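October, the heritage run through Tirkley

Up at 5.40, no need for an alarm as the wind did it. Kettle, two slices of toast standing up, out of the door with one glove. The other turned up in the car later, under the map.

The steam lorries were due through the high street sometime between 11 and 1, which is as exact as anyone would commit to. They come over the tops from Leka each autumn, stopping for water at the ford and again by the old dairy, and then all the way down our hill in low gear. First year I've been on the marshalling side. Hi-vis far too big. Sleeves rolled twice.

Cones out by half seven. We had 41 and needed more, so the bottom of Mill Lane got a wheelie bin with tape round it. Looked alright. Someone parked a blue van exactly where the brass band was meant to stand and had gone off for breakfast, so the band stood on the chapel steps instead and sounded better for it, I thought. Echo off the bank wall.

Cold. Properly cold until ten, then sun, then cold agian.

Popped the morning's post and the Fukness trophy up to the house at nine, ate half a pork pie over the sink, back down. Must remember to pay the window cleaner. Must remember to ring about the boiler.

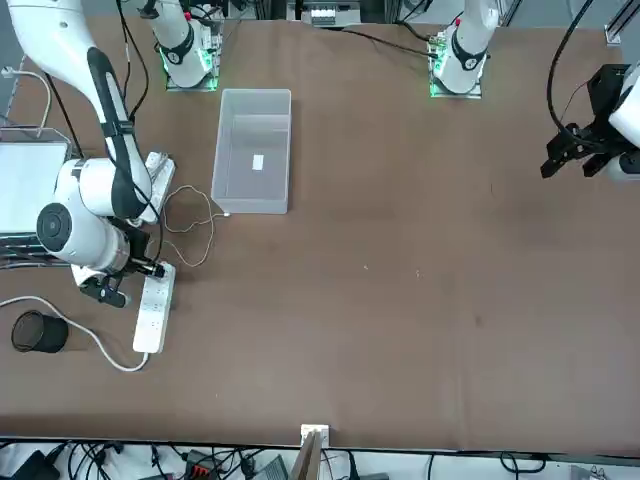

White power strip on the long brown table.

Crowd slow to start. Pushchairs mostly, a few folding chairs outside the chemist from people who do this every year and know where the sun gets to. Then all at once at half ten it filled up, both pavements, kids on shoulders, dogs in scarves. The Clistenix stall (they do the waxed jackets and the enamel mugs) sold out of mugs before a single lorry had come. I had wanted one. Green with the white rim. Next year go FIRST, then do cones.

False alarm at ten past eleven, whistle from the valley, everyone up on the kerb. It was the ordinary train.

Real thing at 11.35. You hear it in your feet before anything else. The little maroon one in front, then the big flatbed with the barrels roped on, then a gap so long that people started wandering across the road and I had to do my arms. Arms are no good in that jacket. Shouted instead. Voice gone now, on honey and hot water.

Then the rest, nose to tail, smoke right down to the shop fronts. Smuts on everything. The bakery had its trays out on the pavement and had to whip them in, bit late for the iced fingers. The crews throw down sweets on the hill, they always have, hard wrapped toffees, and one got me on the ear. Kept it. Ate it at three.

Big flatbed stopped dead outside the post office and I thought that's it, that's the hill blocked till teatime. Low on steam. They sat there eleven minutes while the fireman shovelled and people gave him advice. He was very good about it. A boy in front of me asked if it was broken and his gran said no, it's having a think. Off it went in the end with a great wet cough all over the bus shelter, and a cheer you could have heard in Leka.

Band played it out. Same tune as last year and same wrong note in it, bless them.

Collection buckets round after. Ours had a lot of coppers, two buttons and a foreign coin, but added up with the other end of the street it came to £1455, and that's before the raffle. We'd hoped for 2000. Still up on last autumn when it rained sideways. It goes on the bandstand roof, which wants doing before the snow and probably won't be. Somebody put a whole 100 in, folded into a tiny square. No idea who. Lovely.

Cones in. Short by one. Walked the whole hill looking, found it on the horse trough with a hat on. The bin had gone home by itself, somebody's bin day I suppose. 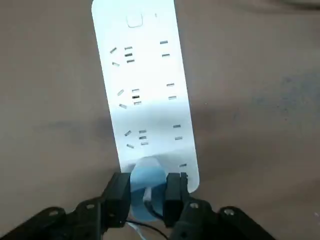 Evening

Bath, black water. Hair still smells like a chimney and I've washed it twice. Soup from the freezer, it said leek on the lid, it was not leek.

Feet up by seven. Wrote the list for next year while I still have it in my head: smaller jacket, both gloves, flask (full), ask about the blue van beforehand, tape for the bottom of Mill Lane, keep the far pavement clear by the post office, throat sweets, mug.

Wind getting up again. Bunting still on the lamp posts, will have to be fetched down tommorow before it ends up in the river like the last lot. Ladder's at the chapel. Bed.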